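**Ticket:** Mesh backhaul drops between Li and Anar
**Product:** Mitska mesh kit, two satellites and a main unit
**Opened:** October 27, 2020
**Status:** Solved, leaving open a few days in case anyone has ideas on the leftover question at the bottom

Hi all! First of all, I love this kit. It replaced a single router that could barely reach the kitchen, and setup took less time than making dinner. I'm writing this up as a log because I found a similar thread from June that stopped right before the good part, and I'd like the next person to get the whole thing.

Quick map of the network:

- **Main unit** – office upstairs, wired to the Jullulance modem
- **Li** – satellite in the front hallway, wireless backhaul
- **Anar** – satellite in the basement, connects through Li

## The problem

Every so often Anar goes orange and everything in the basement loses its connection for a minute or so. Then it comes back all by itself, as if nothing happened. Video calls die, the TV buffers, the printer sulks. Li sometimes blinks orange too, but recovers faster. Upstairs is rock solid the entire time.

Log entry from the app, same one every time:

`backhaul lost – rescanning`

## Step 1: The obvious stuff

Restarted the modem, then the main unit, then the satellites in order, waiting for a white light on each. Updated firmware on all three (only Anar was behind). Swapped the power adapters between Li and Anar in case one was weak. It dropped again that same evening, so no luck, but at least the firmware matches now.

I also checked where Li gets its signal from. The hallway is one floor down from the office, with a plain stretch of wall and the shoe rack at one end, and no big appliances close by. The app rates the link there as "Good".
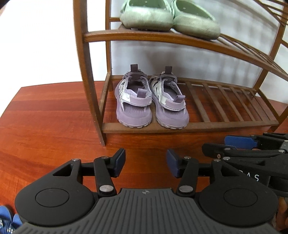 ## Step 2: Is it the satellite or the spot?

I swapped Li and Anar, names and all, so the hallway had the old basement unit and the other way around. This is my favorite kind of test because it costs nothing and you learn something either way. The drops stayed in the basement, with the "new" unit. So both satellites are healthy, and I put them back.

## Step 3: Height

The Mitska guide says to keep satellites off the floor and away from metal. I ran speed tests from the basement with Li in three hallway positions:

| Li position | Basement speed |
|---|---|
| Floor level, by the shoe rack | 20 Mbps |
| On a stool | 50 Mbps |
| Wall bracket, shoulder height | 100 Mbps |

Look at that jump! I had no idea height mattered this much. If you take one thing from this ticket, go raise your satellite. It's staying on the bracket for good.

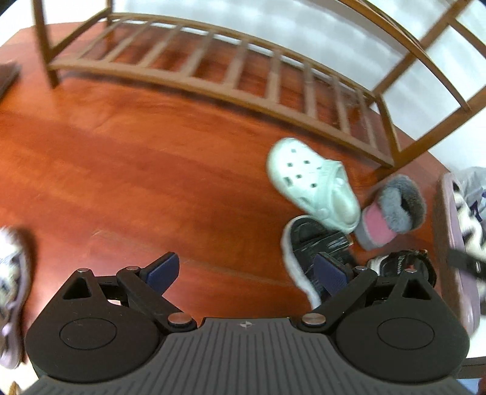

*Hallway, floor level. Bottom shelf of the shoe rack.*

The drops kept happening, though. Faster basement, same orange light.

## Step 4: Channels

So I finally opened the advanced page and wrote down the backhaul channel each time there was a drop. I should have done this first. It was on channel 100 before every single one, and on something else right after. That's one of the channels routers have to share with radar, and when the unit thinks it hears radar it must leave immediately. While it leaves, the satellites have to find it again, and Anar waits for Li to finish before it can even start.

Setting it by hand:

1. Open the app, go to **Advanced**, then **Backhaul**
2. Turn off **Auto channel**
3. Pick **132** and save
4. Wait for all three lights to turn white before you touch anything
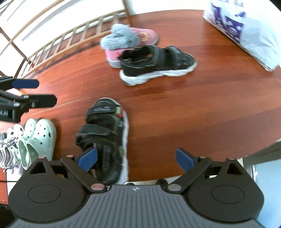
The wait in that last item is longer than you'd expect, because the main unit has to listen on the new channel for a while before it's allowed to transmit. Don't pull the plug! I walked back and forth between the office and the hallway the whole time, watching Li's light and stepping around the black sandals on the floor. Li came up first, then Anar, and the app showed both on the new channel with "Excellent" next to Li, a rating I hadn't seen on it before.

## Result

No drops since the change. Calls hold, the TV is happy, and even the printer answers on the first try. I've turned on email alerts so I'll hear about the next one if it comes.

## Still wondering

Channel 132 is a shared radar channel too, so why does it behave so much better here? My guess is that whatever was setting off the detection only sits near the old one, but I can't prove it. If anyone from Mitska is reading, I'd also love a line in the log that says *why* the backhaul was lost. "Radar detected" would have saved me three of these four steps.

Happy to post the full log export if it helps somebody.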